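Chapter 7
Learning from Hands: Demonstrations Without the Robot

If you have ever tried to teach a child to put a shirt on a hanger, you know that talking only gets you so far. Sooner or later you take hold of the shirt and do it yourself, slowly, while the child watches. The method in this chapter rests on much the same idea, and I confess it's the one I most enjoy teaching.
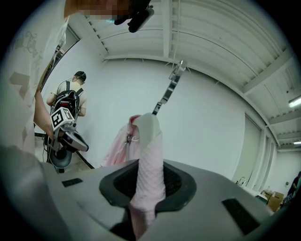
Cloth is a wonderful place to start, stubborn as it is. A box keeps its shape when you pick it up, but a garment sags, folds over and hides its own edges, so the learner needs to meet it in a great many different heaps. The Sestberg study, which we'll follow all through this chapter, gathered 3298 demonstrations with hand-held grippers and set 182 of them aside for testing (the splitting gets its own section, I promise!).
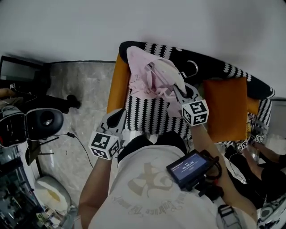
Why do the grippers carry printed markers?

The square patterns are easy for a camera to find, and from their size and slant in the picture a computer can work out where each gripper is and which way it's turned.

We begin with that calculation in Section 7.1, so keep a pencil handy.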